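The Last Bus to Ernton

I missed the 6 o'clock bus out of Bomness, so I did what anybody with wet socks would do and went into the diner for pie. The woman at the counter looked at me and said, "You're back!" I'd never been there in my life. 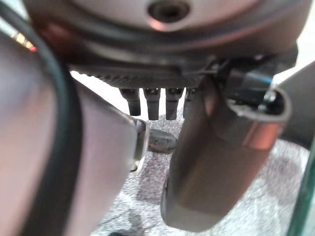 Four dark pegs in a row.

She brought me cherry without asking (my favorite, how did she know?) and told me my room was still paid up. Room 7, over the hardware store. She even had the key in her apron!

Well, I was tired, and it was raining, so I took it. Up the stairs I went, feeling like a burglar, and the key turned like butter.

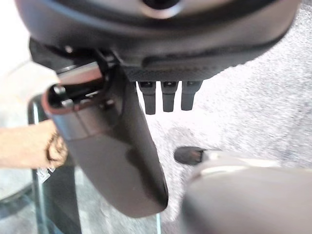 My blue coat was hanging on the door, the one I lost last October on the train to Bondell. I put my hand in the pocket and found a bus ticket to Ernton, one way, still good. I sat down on the bed and took off my socks. Somebody had already put out a dry pair.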